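Picking a gray for the back room

November 6, 2018

We closed on the house in Altmont in May and the back room is the last one to get painted. It has been the storage room all summer, so every box marked "misc" ended up in there, along with the spare mattress and Lotte's sewing table. Last week I moved it all into the hall and started on the walls.

The old color was a yellow that had gone brown near the ceiling. I washed the walls, filled the nail holes and sanded. There were a lot of nail holes. The previous owners must have hung plates. Two coats of primer went on over the weekend and the room already looks bigger.

Lotte wants gray. I said fine, thinking that would be the end of it, but the paint store has a whole rack of grays. I came home with 4 sample cards and taped them up by the window. In the morning one of them was blue. By supper the same card was green, and the one I liked best had turned a sort of pink. Wouter came by to return my ladder and picked the one we had both already thrown out.

I bought two sample pots anyway and painted a square of each next to the closet door. If you do this, let them dry overnight before you decide. Wet paint tells you very little. Also paint a bit low down near the baseboard, where the light is worse.

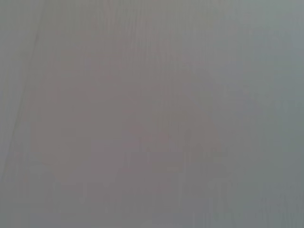
Gray is harder than white because it picks up so much from whatever is mixed into it. A cool one leans green or blue, and a warm one leans toward mauve or taupe. You get both of those in the one photo, the cooler gray over on the right and the mauve in the middle, and with everything that blurry there is only the color left to look at. I like the cooler side. Lotte likes the middle. Next to each other they get along better than I expected, so we may do the walls in one and the closet doors in the other.

The trim stays white. I still have most of a can left from the hallway, and it will need a good stir.

What's left is the ceiling, the window frame and the floor, which needs a proper scrub before the sewing table goes back in. Lotte has a curtain fabric in mind but she is holding off on ordering it until the first wall is done.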